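15th March

Label notes, continued. Tarmo asked me to write down what we decided about the tags before I forget it, so this is mostly for him and for Rūta, who wasn't in when we argued.

The old sticky labels are done for. I went through the Tondville shelves this morning with a trash bag and a scraper and the ones on the left (the side that gets the sun) were curling up or had dropped off completely. Some of the ink had faded to that pale brown you get on grocery receipts. The ones in the drawers are fine, which fooled us for ages, because the drawers are where we look when somebody asks if the labels are holding up!

So I tried a few things. Same pen, same wording, stuck on painted steel, bare aluminum, ABS plastic and a piece of varnished pine. Put the lot on the windowsill over the radiator, where it was 26 °C by lunch, and left them while I did the invoices for Krūmiņa. The cheap paper ones lifted at the corners on the ABS. The vinyl ones stayed put everywhere but the pen smears on them if you touch it in the first minute or so, and I always touch it. Manila tags on string don't care about anything, of course. They just get in the way.

Obinna wants printed codes for the whole place. I like the idea, I just don't want to be the person who reprints them when the printer is out of ribbon, and it's going to be me. 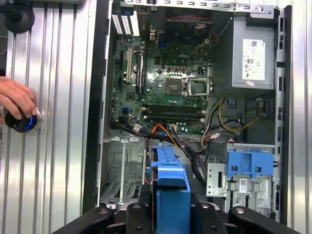 What goes on the tag is the bigger question, and it's where we got stuck last November too. My feeling is we've been writing the wrong half of the story. We write what a thing is, and anyone with eyes can get that. Half the toasters on the shelf have a tag that says TOASTER. What I want to know, when I pull something down a few months later, is what's missing from it, who looked at it last and whether they took anything out. An opened desktop is a good case: the board has DELL on it in white letters, so a tag saying "Dell" tells me nothing new, but "no processor, memory slots empty" would save the next person hunting around for parts that went into something else. Same goes for the sewing machines with no bobbin case, and that lamp Triin keeps moving, which has no switch and has never had a switch as long as I've been here.

New wording, then. Top line is the number. Second line is what's missing or wrong, in plain words, no abbreviations (we had "N/G" on a drill and it took three of us to work out that it meant "no good" and not some kind of gearbox). Third line is initials and the month. Anything else goes in the ledger.

On numbers: we carry on from where the ledger stops, so the next tag is 2,094. Please don't start a fresh series for electrical stuff. I know it looks neater. We had two number 3s once, a kettle and a bench vise, and the kettle's owner got a very confusing phone call.

Obaidul brought up color. He'd like red for unsafe, green for tested, yellow for waiting. I'm all for red – nobody should have to read handwriting to find out that a cord is bad – but green makes me nervous. Tested by who, and when? A green tag on something that has sat on a damp shelf all winter is worse than no tag. We agreed on red only for now and he's going to ask at Pitidside how they handle it, as they've had color tags longer than we've had shelves. 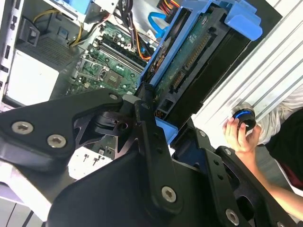
Desktop case opened up, blue drive caddy in view.

String or wire? I tied over 60 manila tags this afternoon and my fingers would like to vote for wire. But the wire scratches paint, and Rūta will (rightly) kill me if it goes anywhere near the radios. String for anything with a finish, wire for castings and garden tools. Use a larks-head, so you can get it off again without cutting it. There's a knot sheet somewhere in the Wetach binder if you don't know it.

Where to tie it: on the body, never on the cord. Cords get swapped. If a part comes off and is going to live in a separate bag, the bag gets the same number plus a letter, and the letter goes in the ledger that same day. I've been bad at this myself, see the bag of knobs under the sink.

Still to do: buy a paint pen that works on vinyl, look at the windowsill samples again once they've had a week up there, ask Triin if she's okay with me rewriting her radio tags or if she'd rather do them herself. Scraper is back on its hook. The trash bag with the old labels is by the door, don't throw it out yet, I haven't copied the numbers off all of them.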